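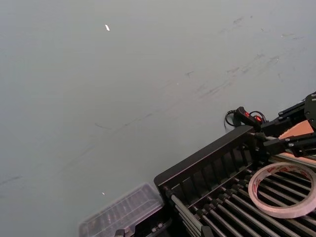

The gray tabletop with the marks

Home Housing Moving Paperwork Jobs Browse Log in

Moving out of a furnished apartment in February, how do I prepare for the deposit inspection?

Sarahí Camacho

Good evening to all. I have been living in a furnished apartment in Plodau for 20 months and I will leave it at the end of February, as I have accepted a job in Jarnora. The apartment is rented through the agency Solís. I paid a deposit of 872 when I moved in and I would like very much to receive it back complete, because the move is already expensive for me.

My difficulty is that when I arrived I did not know the customs. A gentleman from the agency gave me the keys and a list of the furniture, and I signed it in the kitchen while he was waiting with his coat on. The list says only things such as "table, 1" and "chairs, 4" and there is no word on condition. I did not take pictures on that day. Some things were already used when I came: the table has scuffs, the bathroom door does not close well, and one curtain is lighter in color than the other from the sun.

The contract says that I must return everything "in the same condition, except for normal wear." I have read this sentence many times and I do not understand where normal wear stops. Is a mark on a table normal wear? Is a hole from a picture nail? I put two small nails in the hallway.

I also want to know if I should pay for professional cleaning. The contract does not mention it, but a colleague told me that agencies always ask. And must I be present at the inspection? My train leaves the same morning and I would prefer to give the keys one day before.

Thank you for your patience with my long message.

Malachy Ní Chonaill

Dear Sarahí, I went through the same in Plodau, with a different agency, and I will try to answer in the order of your message.

The missing condition notes are a weakness for both sides. If the agency wants to keep money for a damaged chair, they should be able to show that the chair was in good state when you received it, and "chairs, 4" does not show this. But please do not depend only on this argument. Look in your old emails first. I found that in my first week I had written to the agency about a dripping tap, and in the same message I complained of a broken blind. I had forgotten it completely. That one email saved me a quarrel. Perhaps you wrote about the bathroom door?

For normal wear, I was told to ask whether the thing would have happened to any careful person living there for the same time. Light marks on a surface used every day, a curtain faded by the sun, a carpet that is flatter near the door: I would call all of these wear. A burn, a deep cut or a missing shelf I would call damage. Nail holes are somewhere in the middle and it depends on the person who comes. I filled mine with white filler from the hardware store and let it dry overnight. Do not paint over it if you do not have exactly the same paint, a wrong white looks much worse than a small filled hole.

About the table, try first a soft cloth with warm water and a little dish soap, in a corner. Many rubbed marks are only dirt. I would not use the rough side of a sponge on a matte surface, because you may obtain a shiny patch and this you cannot undo. If the marks stay, leave them.

I would not pay for cleaning if the contract does not ask for it. Clean well the oven, the inside of the refrigerator and the filter of the kitchen fan. In my inspection the lady opened the oven before she had even taken off her scarf.

And yes, be present. Ask for the inspection two days before your train. Read the report slowly, and if you disagree with a line, write your remark beside it before you sign. Ask for a copy on the spot. Also write down the electricity meter on the same paper. Mine was 2964, and the company later sent a bill with another number, so I was glad to have it signed.

hallway_plant

just stop paying the last month and tell them to keep the deposit. everybody does it

Malachy Ní Chonaill

I must disagree with the reply above. My contract said clearly that the deposit cannot be used as rent, and the agency may add late fees. Sarahí, please check yours before you consider this.

Sarahí Camacho

Thank you, Malachy. My contract has the same sentence, so I will pay the rent as usual. I searched my emails and I did write about the bathroom door, in my second week! They answered that somebody would come. I have printed both messages.

I have asked Solís for an earlier date and now I am waiting for their answer. Does anyone on Wirkodport know whether they send the deposit to a bank account in another country, or should I keep my account in Plodau open until it arrives?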